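Juni, kurz nach neun am Abend

Jetzt sitze ich mit Tee auf dem Balkon und merke erst, wie müde meine Schultern sind. Den ganzen Tag über den Greifer gebeugt, das rächt sich in meinem Alter. Aber es war ein guter Tag, und ich will ihn aufschreiben, bevor mir wieder die Hälfte entfällt.

Angefangen hat es damit, dass die Ospina die dünnen Teile nicht mehr ordentlich hielt. Klötze, Becher, Schachteln, alles kein Problem, aber sobald etwas flach und glatt war, rutschte es weg oder verdrehte sich. Dayana Mosquera hatte mir gestern noch einen Zettel an den Schaltschrank geklebt: »Finger prüfen, bitte, ich glaube, der linke steht schief.« Sie hatte natürlich recht. Der linke Finger hatte an der Schraube Spiel, nur ein bisschen, man spürte es eher mit dem Daumen, als dass man es sah. Im Wartungsheft stand auch, dass seit der letzten Durchsicht über 2.000 Griffe gelaufen waren, da darf sich so eine Schraube schon einmal melden.

Also beide Finger herunter, Auflageflächen mit Alkohol abgewischt, neue Schrauben hinein und über Kreuz angezogen, erst mit der Hand, dann mit dem kleinen Drehmomentschlüssel, den ich erst eine halbe Stunde suchen musste (er lag in der Schublade mit den Kabelbindern, warum auch immer). Danach den Greifer neu auf null gefahren und die Greifkraft von 60 auf 40 Prozent gesenkt. Ich hatte sie im Winter hochgesetzt, als er zum ersten Mal schwächelte, und das war, wie ich heute einsehe, reine Faulheit.

Zum Probieren habe ich die Zeichensachen aus meinem Schreibtisch geholt und auf den Holztisch gelegt. Durchsichtiges Plastik ist gemein, und wenn er das kann, kann er auch den Rest.
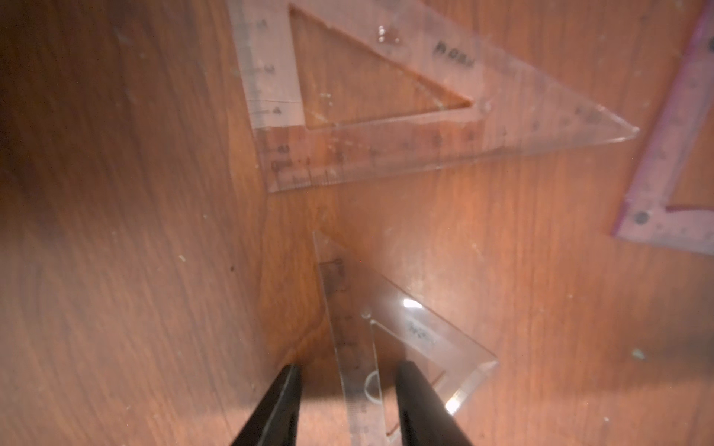

Das kleine Geodreieck zwischen den Fingern, aufgenommen mit der Kamera am Handgelenk. Das große und der violette Winkel liegen noch auf dem Tisch.

Ich habe mich gefreut wie ein Kind! 24 Versuche habe ich mir vorgenommen, und nur einer ging daneben, weil ich selbst am Tisch gewackelt habe. Darlene Thibodeau kam mit ihrem Kaffee vorbei, blieb viel länger als geplant und wollte unbedingt auch einmal auf Start drücken. Wir haben dann noch lange über die alte Pisteck geredet, bei der man für jeden Fingerwechsel den halben Arm zerlegen musste.

Morgen noch das Kabel am Handgelenk neu führen, es scheuert ein wenig. Und Dayana den Zettel zurückgeben, mit Dank und einem Stück Kuchen, falls vom Kirschkuchen etwas übrig bleibt.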